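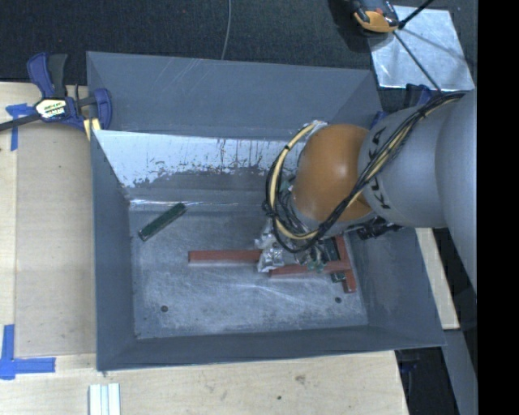
Home | Projects | Reports | Species notes | Contact

Progress report, May. Platton salvage beech and ash project
To: Gralberg Fund
Filed under: Hardwoods, Drying, Grant reports

Short one this time, we are in the middle of stacking. Full figures with the final report as agreed.

Where we are. Log buying finished. All of the beech is in and sawn, ash is about two thirds sawn. The rest of the ash is under the sprinklers at the Platton yard and will keep till we get to it. Ends were waxed the same day as felling for most of it. One load from the Prerkovness side sat on the landing over a weekend without wax and has checked at the ends, so those boards will be trimmed short and go into the molding trial instead of the flooring.

Drying. First kiln charge came out Saturday. Beech, 5/4, mostly 6 to 8 inches wide. Went in after air drying under cover, slow schedule for the first part, then up. Took 41 days in the kiln, longer than the plan said. The plan was written for steamed beech and ours isn't steamed. Moisture at the end was good and even through the stack except for the bottom two courses, which were wet. Those went back in with the second charge. We have since raised the bunks off the floor so air gets under.

Some cup in the wider boards. Not a suprise with beech. Weight on top helped, the stack with concrete blocks came out clearly flatter than the one without. All stacks get blocks from now on.

Sticker stain: yes, a bit, in the first stack only. We had used green stickers for part of it because the dry ones ran out. Planes off at about a sixteenth. Ordered more dry stickers.

Color. Buyers keep asking. Unsteamed beech is paler and a little uneven, pale straw to pinkish, with the odd brown heart streak. We have decided to sell the streaky boards as a separate grade and not try to hide it. Two of the cabinet shops said they would take it at the lower price. A third wants to see samples first, samples going out this week.

Ash. Slower than hoped. Headrig was down for 6 days waiting on a bearing. Quality is better than we feared given the trees were standing dead, but there is blue-grey stain in the sapwood on the older ones and some borer holes near the bark. Heartwood is sound. Roughly sorted so far into clear, stained and firewood. Firewood pile is smaller than the budget allowed for, good news.

Molding trial. Nazarenko Millwork ran the first test for us, 800 feet of plain base and a small quarter round. Beech machined clean, crisp edges, some burning on the quarter round where the feed slowed down. They asked for slightly drier stock next time. Ash test is not booked yet, we need the second charge out first. They also want blanks all one length, we sent them mixed, our mistake.

Flooring. Not started. Waiting on the ash. The knives are here.

Money. 70 percent of the grant is spent, a bit ahead of where the schedule has us. Reason is the log buying, which all falls in the first half. Kiln fuel is over because of the longer run. Blades and sharpening under. We'd like to move the leftover blade money across to fuel and will send the form seperately. No other changes asked for.

Problems still open:
Moisture meter reads high on ash against oven-dry samples. Correcting by hand for now, new one quoted.
Shed roof at the north end leaks on the air drying rows. Tarp up. Needs doing before fall.
Storage for dry stock is tight. If the cabinet shops don't collect on time the second charge has nowhere to go. Looking at renting a bay at Prerkovness, price to follow.

Next. Finish sawing ash. Second kiln charge out, third in. Grade and bundle the beech, price list up on the site. Ash molding test with Nazarenko. Write up the drying schedule so other small yards can use it, one page, plain numbers, draft to you before it goes public.

The site visit: any morning works for us except delivery days, please call ahead and bring boots. The sawyers start at 7 and the kiln gets checked right after, so early is best if you want to see inside it.

Moisture readings for charge one are on the shared drive, board by board.

Platton yard office

Previous report | Next report | Back to all reports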